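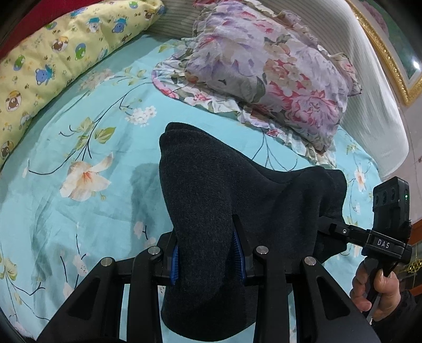

Gray sock, toe up, on the spare bed at Andstead.

Search this site Go

23 Feb 2019

I keep having the same argument at the shared workshop, so I'm going to have it here, where I get to go first. I think the home robot crowd is building the wrong thing. We love arms. We love gearboxes and shiny joints and motion planning at two in the morning (guilty!), and then we bolt on a gripper as an afterthought and wonder why the laundry stays on the floor.

My view is that you should build the hand first. Hold it yourself, walk it over to a bed, and try to pick up a sock. If you can't do it with your own shoulder and your own eyes and a lifetime of sock experience behind you, no motor on earth is going to rescue that design.

I came to this the expensive way. My first project, which I called Collard because it was green and nobody in my house wanted it, cost me $1325 and most of a July. It had a beautiful elbow. It could hover over a sock all day long. But the fingers were hard flat plastic, and fine knit just slid out of them, or else I cranked up the squeeze and the whole hand flexed like a cheap pair of salad tongs. All that money went into getting a bad hand to the right spot!

Aker, the one I'm working on now, is a hand and a handle and that's it. Parallel jaws, black linkages, soft ribbed blue pads on the insides of the fingers. The pads are my favorite part. I went through 35 versions, most of them terrible, and each one took me an evening and a few dollars, because there was no arm to recalibrate afterward. That's the whole case for doing it this way, really. You get to be wrong on a Tuesday night and try again before the weekend.

The guys on the Kubíček bench (that's the big table by the window, named after the lathe that used to live there) say I'm cheating. A person is doing the hard part, they say, so it isn't a robot. Fine! I don't mind. I'd take a tool that pinches a sock properly over a robot that points at one, and the arm can come later, when there's a hand worth carrying.

I also think we should all get off the workbench more. Benches are flat and hard and well lit, and they flatter everything you make. A bed has wrinkles. The sheet gives under the fingers, the jaws grab a pinch of it along with whatever you were after, and the flowers on the print make it harder to spot anything small. Andstead lets members use the spare room for 80 cents an hour, and I've learned more in there than I ever did at the bench.

Next up is a fitted sheet. I have folded maybe one of those correctly in my entire life, so I'm not expecting miracles from Aker.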